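Prüfprotokoll Sammelwanne, Werktisch, Standort Virnville
26. April 2022 - Prüfer: Ebbe Tangen
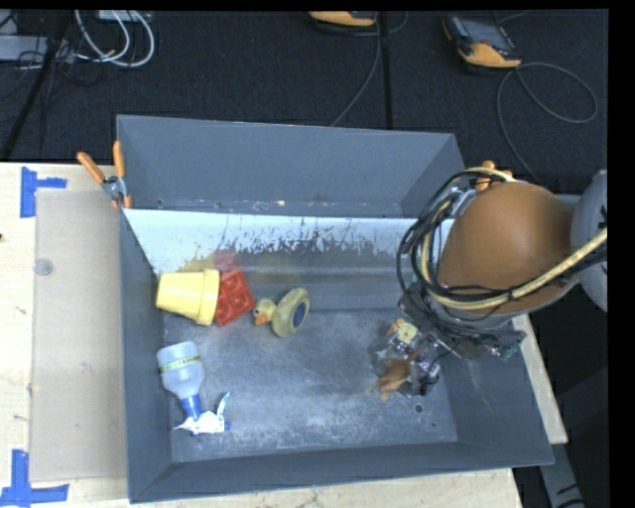
Wanne mit Inhalt bei der Begehung, Ente in Seitenlage.

1. Standfläche
Wanne steht auf dem Holztisch, nichts wackelt. In Ordnung.

2. Innenwände
Rückseitige Schräge: weißer Belag, unten ausgefranst, darunter kommt Grau durch. Links ein gelblicher Fleck. Im Dezember hieß es, das werde "demnächst" ausgebessert. Mangel, gering.

3. Boden
Verschrammt, vor allem vorn. Schönheit ist kein Prüfkriterium. In Ordnung.

4. Loch vorn rechts
Klein, rund, dunkel. Laut Helge Haugland ein Ablauf, laut Aslak Nordin ein alter Schraubpunkt. Bitte einigen. Offen.

5. Inhalt
Gelber Becher in Blumentopfform, roter Noppenbaustein, Gummiente: zulässig. Alle drei dürfen bleiben, auch wenn die Ente keinen sehr wachen Eindruck macht.

6. Behälter mit Verschluss
Kunststoffflasche, blaue Kappe. Aufdruck zu klein für meine Augen. Inhalt klären und bis dahin getrennt lagern - ja, auch wenn es "bestimmt nur Wasser" ist. Offen.

7. Abfälle
Zerknitterte Verpackung, weiß und hellblau, direkt neben der Kappe. Gehört in den Müll, der steht bei Pumik im Flur. Mangel.

Nachprüfung: Birger Fagerlund, sobald 4, 6 und 7 erledigt sind. Kopie an Eide.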